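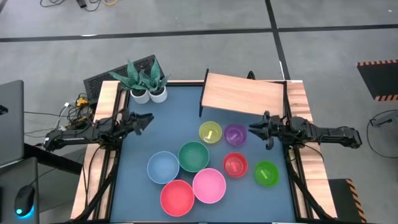 Coloured plastic bowls in large and small sizes.

New tableware for the Drundden nurseries

Parents and carers are informed that the nursery dining rooms will change over to coloured plastic bowls during the summer term. The decision follows the review of mealtime equipment carried out by Annapurna Mathew, Head of Catering, which began last November and was presented to the governing body on 5/17/23.

The existing white crockery has been in service for many years and a good deal of it is chipped. A total of 1,269 pieces were withdrawn in the past school year. Replacement of the full stock on a like-for-like basis was considered and declined on grounds of cost and weight.

Two sizes of bowl have been chosen. The larger will be used for main meals and the smaller for fruit, yoghurt and side portions. Colours include pink, green, pale blue and coral red in the large size, with yellow, purple, red and lime green among the small translucent bowls. Children may choose their own colour at each sitting. Colours will not be assigned to individual children or to groups, with one exception: bowls for children with a recorded food allergy will continue to be labelled and served separately under the present arrangements.

The order has been placed with Kandasamy and amounts to 2,713 bowls across all sites. Delivery will be made in two parts, the first to the Infant Building and the second to the remaining dining rooms. Staff will receive written guidance on washing and stacking from Manikandan Rai before the first delivery.

Families who wish to have some of the old crockery for garden or craft use may collect up to 50 pieces from the main kitchen entrance between 3.15 and 4.00 on any school day. Please bring a strong box.

Questions about allergies and special diets should be sent to Waltraud Aigner at the school office. All other enquiries should be addressed to the Catering Department.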